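Facilities helpdesk - Bellomley, first floor kitchen
Subject: Tiled worktop, sticky patches and grout by the fruit bowl
Raised by: Ayantu Assefa
Assigned to: Jelle Mulder
Priority: Low
Status: Open - monitoring

Original report (Ayantu Assefa)

The green tiled worktop in the first floor kitchen keeps getting sticky near the fruit bowl. I wipe it down before I leave and by the next morning there is a tacky patch again, always on the side nearest the window. I have also found small fruit flies there twice. The grout looked a bit yellow to me when I cleaned it but I may be wrong about that. Could someone have a look, and could we find out whether the tiles need sealing again? I don't want to use anything strong on them without asking.

Reply 1 (Jelle Mulder)

Thanks. Please answer the following when you get a minute.

What are you cleaning it with?
Is the fruit washed before it goes in the bowl?
Does the bowl stay in the same spot all week?
Does the patch come back if the bowl is moved?

Reply 2 (Ayantu Assefa)

Washing-up liquid and warm water, with the blue cloths from under the sink. The fruit comes in the Lacson delivery and goes straight into the bowl, I don't think anybody washes it. The bowl never moves. I haven't tried moving it.

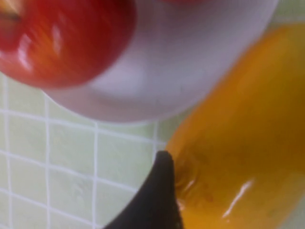
Bowl in its usual place on the green tiles, added by A. Assefa

Reply 3 (Jelle Mulder)

Got it. It's a bit blurred but I can see which bowl it is. The grout in the part that shows looks white to me, so I would not order a regrout on the strength of that. There are a few dark specks on the bowl itself. Can't tell from here what they are. Please wash the bowl inside and out, including the foot, and dry it before it goes back.

Steps to try, in this order:

Empty the bowl and throw away anything soft or split.
Wash the bowl and leave it to drain.
Wash the tiles with warm water and a very small amount of washing-up liquid, then go over them again with plain water. Too much soap leaves a film and the film goes tacky.
Run an old toothbrush along the grout lines where the patch was.
Dry with a clean towel.
Put the bowl back on the other side of the kettle, not in the old spot.

No vinegar, no lemon and no bleach spray on this worktop please. The tiles would be fine but the grout would not.

Reply 4 (Xuân Ông)

Adding to this as I do the kitchen on the late shift. There was a bottle of general cleaner from Hundemport in the cupboard that people were using neat. The label says 40 ml to a bucket. I have moved it to the store room. I also found a plum stuck to the bottom of the bowl under everything else, well past it.

Reply 5 (Jelle Mulder)

That plum could be the whole story for the flies. For the stickiness I still suspect the neat cleaner. Ayantu, could you do the steps above and leave it for 3 days, then report back?

Reply 6 (Ayantu Assefa)

Done. I went over the tiles with plain water a second time and the cloth was still picking up suds, so there was definitely soap left on there. No flies since. Another picture attached.
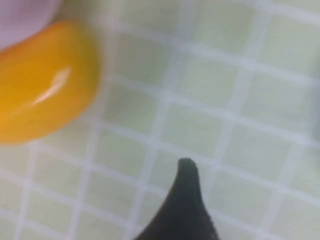 Last changed: February 23, 2019 by Jelle Mulder

Reply 7 (Jelle Mulder)

Thanks. Grout lines are showing bright white on this one too. The amber colour on the grout next to the orange-yellow item might just be light coming off it. Please run a damp white cloth over that bit. If the cloth comes up clean, leave it alone. If it comes up yellow, let me know and I will come up with the grout brush.

On sealing: the worktop is not on the list until October. Verena Wieser holds the list for all the Ukemby sites and I have asked her to put a note against this kitchen. I won't bring it forward unless water starts soaking into the joints. To check, put a few drops on a grout line and wait 8 minutes. If the line has gone dark, it needs doing.

Reply 8 (Xuân Ông)

Did the drops test by the sink end. Slightly darker on one line, the rest no change. Have not done the window end.

Reply 9 (Jelle Mulder)

Please do the window end as well when it's quiet. Leaving this open. Maarten Schouten is covering my tickets next week.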